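Trirkomo收纳开放日：在别人家客厅里待了一下午

先说我是怎么去的。去年9月我在一个收纳群里潜水，看到有人转了Trirkomo的报名表，说他们会把一套真正住着人的房子开出来一天，让大家进去看看东西是怎么收、怎么放、怎么拿的。我当时手一快就填了，填完就忘了。直到年底收到确认短信，才想起来还有这么回事！

时间是2026年1月6日，星期二，下午场。请了半天假，跟领导说的是“参加学习活动”，这也不算撒谎吧。

地点在Bettencourt，一片老住宅区，坐公交到终点站再走一段上坡路。我穿错了鞋，走到一半就开始后悔。路边有家卖热饮的小铺子叫Gustel，门口的黑板上写着姜茶，我进去买了一杯，老板问我是不是也去“看房子”的，我说是，她说今天已经来了好几拨了，都在她这儿问路。姜茶很辣，推荐给怕冷的人，不推荐给赶时间的人（烫！）。

到了门口要换鞋套，签到，交手机号。报名费600，含一份讲义和一个小号的收纳袋。说句心里话，600不便宜，我是犹豫过的，后面再讲值不值。

带队的叫Todor Vasić，中文说得很溜，偶尔蹦一个词出来大家都听不懂，他就自己比划。他开场讲得很短，说今天不讲理论，讲义回家看，进屋以后想摸什么就摸，想拉开哪个柜门就拉开，屋主都同意过了，只有楼上卧室不开放。我旁边的大姐马上问，那冰箱呢？他说冰箱也行。大姐很满意。

第一站是客厅，也是我待得最久的地方。

我以前逛过不少样板间，沙发上的靠垫立得笔直，茶几上永远摆一本没人翻过的画册，看完回家只会觉得自己家像仓库。这次进门我一下子就放松了，就是一个过日子的客厅嘛！中间铺一块深棕色的圆地毯，上面是白色的卷草一样的花纹，地毯外面是瓷砖。靠墙一个白色的矮电视柜，电视挂在墙上，柜面上放了几盆绿植。柜子前面有一条木凳，黑色的铁腿。右手边一把棕黄色的皮躺椅，我坐了一下，坐下去就不太想起来。

然后就是地毯上的东西。Todor让大家先看看地毯上都有些什么，别急着动手，先在心里给它们分个家。我站在旁边看了半天，玩具、盒子、袋子、毛茸茸的东西，混在一起，跟我家周日晚上的地板差不多，看得我手痒。
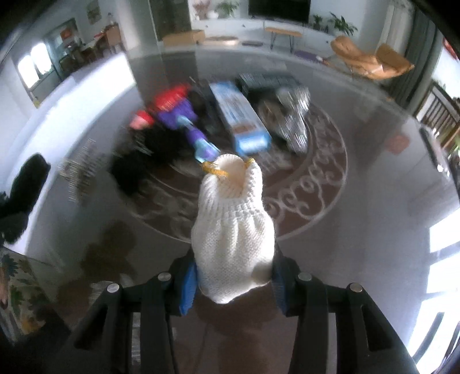

客厅圆地毯和白色针织袋，袋口镶着一圈黄色细绳

这只白色针织袋后来成了我们这组的话题中心。奶白色，腰上收了一道，袋口那圈细细的黄绳子特别显眼。大家的第一反应都是好看，第二反应是，这么软的袋子能装什么呀？

我们组分成了两派。一派认为软袋子最适合收零碎玩具，孩子自己也能拎，扔到地上不响，楼下邻居会感谢你。另一派（我属于这一派）觉得软袋子有个大毛病，什么都往里塞，塞到最后底下压的是什么谁也想不起来。我家门后就挂着一个这样的袋子，我上一次掏到底，掏出来一只找了很久的手套，另一只早被我扔了。气死我了。

Todor听我们吵完，说了一个他自己的办法，我觉得挺好用，记下来了：软袋子只装一类东西，而且这一类东西要“散着拿也不心疼”。积木可以，袜子可以，毛线可以；充电线不行，会缠；拼图也不行，少一片就完了。另外袋口的绳子不要抽死，抽死了就懒得打开，懒得打开就会随手放在袋子旁边，然后旁边就开始堆东西。最后这一段他讲的时候大家都笑了，明显全场都是过来人。

他们自己也出一款布袋，叫Tindar，签到送的就是小号。我拆开看了看，做工还行，布比我想的厚，放进洗衣机洗过一次没变形（回家以后试的）。大号的在现场也有卖，我忍住了没买，理由见上面那只手套。

接着是玩具。地毯左边那个红顶紫身、带一截浅蓝配紫色长柄的玩具，同组一位妈妈一眼就说，这种带把手的最难收。她说得太对了！方方正正的玩具怎么放都行，带柄的放进箱子，柄戳在外面，盖子合不上；立着放，一碰就倒；横着放，占的地方够放下另外一堆。她家的做法是找一个高一点的筒，柄朝上，跟雨伞桶似的，孩子抓着柄就能拔出来。Todor让她讲给全场听，她脸都红了，但是讲得比讲义清楚。

再说那个蓝白相间、印着图案的长盒子。大家对“包装盒要不要留”又吵了一架，这个话题真的是永远吵不完。我个人的立场一直很摇摆，盒子漂亮的我都舍不得扔，结果家里有一层柜子全是空盒子，等于我花钱买房子给空气住。现场给的建议是这样：盒子如果本身就是东西的家，每次用完都放回去，那就留，跟收纳盒一个待遇；如果东西拿出来以后再也没回去过，给它一个月，一个月后压扁。我回来当晚就压了一摞，很解压，各位可以试试。

长盒子后面是一只深色带花纹的筐箱样的东西，旁边还有一只银黑花纹的袋子。我们几个人围着讨论“筐该放在哪儿”，有人说墙角，有人说电视柜旁边。我以前一直觉得筐就应该靠墙，干净嘛。后来听一位大叔讲，他家的筐就放在孩子玩的地方正中间，玩完了直接往里放，等人睡了他再推到墙边去。他说以前靠墙放的时候，孩子走两步路都嫌远，全留在地上。这个说法我一开始不信，回来拿我先生做了实验，把脏衣篓从阳台挪到浴室门口，他居然真的往里扔了！结婚这么些年头一回！

然后是计时的环节，每组轮流把一小片区域收干净。规则简单到有点过分：一个人只说，不许动手；其他人只动手，不许问“这个放哪儿”。说的人必须先把去处讲清楚，比如“毛绒的一起走”“盒子先立起来”。我抽到当那个只说不动手的，原以为很轻松，结果憋得难受，看到别人把东西放歪了我手都伸出去了，被Todor一声喝住。旁边的人笑成一团。

轮下来我最大的感受是，我平时收拾屋子根本没有“去处”这个概念，我只有“先挪开”。饭桌要吃饭，桌上的东西挪到沙发；沙发要坐，挪到床上；要睡觉了，再挪回饭桌。一天转一圈，一样也没少，人倒是累得半死。

电视柜那一块我也想多说几句，因为我家也是白色矮柜，同款烦恼。柜面上放绿植是真的有用，用Todor的话讲，台面上先让植物占了座，遥控器、药盒、快递单就不好意思再挤上来。我问浇水怎么办，他说盆底垫托盘，植物之间留一掌宽，抹布能伸进去。我家那盆绿萝现在已经搬上去了，目前还活着。

柜子前面的木凳，大家看法也不太一样。有人嫌它挡柜门，有人说好用，坐着叠衣服正合适，高度也刚好给小朋友当桌子。凳腿旁边有一块紫色的地垫，我觉得这个颜色配得大胆，换我可能会选灰的，但是看久了又觉得挺提神。再往左地上有个纸箱，我本能地想去拆，忍住了。（纸箱放在客厅，人类共通的难题，我家现在也有，里面是啥不提了。）

躺椅我已经夸过了，再夸一遍。唯一的意见是，这种椅子太容易变成衣架。现场一问，十个里面有九个家里都有一把“衣服椅”。有个小伙子特别坦诚，说他家那把椅子他买回来以后只坐过一个晚上。Todor的解法是给衣服椅一个“名额”，最多搭一套，第二套来了第一套必须走。我现在执行得磕磕绊绊，昨天是两套半。

客厅往里走有个门洞，通厨房那边，一张小桌子配几把椅子，窗户很亮。厨房那天是第二站，人挤人，我站在后排，听得断断续续，只记了几条：

锅盖竖着插，别摞。
常用的调料不超过一手能抱住的量，其余的进柜子，放在跟眼睛一样高的地方。
塑料袋叠三角形可以，但是如果你叠了一次就不想叠第二次，那就直接塞进一个纸巾盒里，别为难自己。
小桌子上只留一样东西过夜。

最后一条引起了很激烈的反应，有位阿姨当场说做不到，她家桌上光牙签筒和老花镜就是两样了。Todor说那就两样，反正要有个数。阿姨又问，老伴的老花镜算不算？全场笑翻。

冰箱也开了，那位大姐如愿以偿，站在前面看了很久，还拿笔画了一张图。我凑过去看她的图，她大方地让我拍了，画得比我工整多了，分层、分区，连哪层放剩菜都标上了。我问她家是不是特别整齐，她说哪里呀，画图归画图。

中间休息的时候有茶点，小饼干，一般。我跟同组的妈妈聊了一会儿，她家两个孩子，房子比我家还小，她说她来之前最怕的就是又听一堂“扔扔扔”的课，孩子的画、孩子的小衣服，她扔不动。我也一样。我留着我外婆的一只针线盒，铁的，早就生锈了，盖子盖不严，每次搬家都带着。这一天下来没有人劝我们扔东西，这点我很感激。

休息完回到客厅，是一个我没想到的小游戏：每人领一张便签，写一样自己家里“没有家的东西”，贴到木凳上，大家互相认领出主意。我写的是“各种说明书”。收到的回答有：全部放进一个文件袋，挂在工具箱里；拍照存手机，原件扔掉；还有一张只写了“你真的看过吗”。……好吧，没有。

别人写的也很有意思。有写“拆了一半的快递胶带”的，有写“换季时不冷不热的那条被子”的，有写“亲戚送的大花瓶”的，还有写“猫”的。猫那张下面回帖最多，可惜一条有用的都没有。

问答时间有人问价钱，这个大家应该关心。他们上门整理一次是2,000起，按房间算，东西多的另议。我在心里默默除了一下自己家的房间数，把手放下了。Todor倒是挺实在，说他觉得大部分人家不需要请他，先从一块地毯那么大的地方开始，每天收拾一小会儿，连着做，就会有变化。他自己登记过一户人家光客厅里的东西，一共1,274件，屋主看到这个数字以后，当天晚上给他发信息说睡不着。我回家也想数一数，数到电视柜第一个抽屉就放弃了，电池和橡皮筋算不算件？算的话我得请年假。

几点实用信息，给想去的朋友：

每场人数最多40人，我们这场基本满了，客厅里转身要说“借过”。怕挤的建议选上午场。
鞋套是他们发的，但是地砖凉，冬天记得穿厚袜子。我穿的薄袜子，站到后半场脚都木了。
可以拍照，别拍到其他参加者的脸，签到的时候会提醒。
可以带孩子，当天有两家带了，孩子对地毯上的玩具比对讲解感兴趣多了，这很正常。
讲义是黑白打印的，字偏小，老花的朋友带眼镜（不知道那位阿姨是不是已经挑好了放哪里过夜）。
公交末站下来那段坡，穿平底鞋！穿平底鞋！

再说说不太满意的地方，免得像我收了人家的钱。一是厨房那站后排真的听不清，分两批进会好很多。二是卖东西的桌子摆在出口，走的时候要从旁边挤过去，虽然没人推销，但总觉得不买点什么不好意思。三是讲衣柜的部分完全没有，报名页上写了“全屋”，我是冲着衣柜去的呀！我在反馈表里写了，工作人员说会转达，后来收到一封邮件，说春天可能加一场只讲衣物的，还没定。

那到底值不值600？我先生问了我同样的问题，问的时候他正坐在我家那把“衣服椅”上，衣服被他挪到了床上。我想了想，说如果只算讲义和那个小袋子，肯定不值。可是我在别人家客厅里站了一下午，看到普通人家的地毯上也会摊着一片东西，回来以后对着自己家的地板，居然没那么想发火了。而且说明书的事真的解决了，我选了文件袋那个方案，贴了标签，放在工具箱旁边（挂不上去，工具箱没有钩子）。

小号的Tindar布袋现在归了毛线。只放毛线，我发誓。昨天晚上我看见里面有一支笔，问了一圈，家里没人承认，我拿出来放回笔筒了。

春天那场衣柜的要是开了，我应该还会报。有一起去的可以留言，我们在Gustel碰头，姜茶我请，记得先晾一会儿再喝。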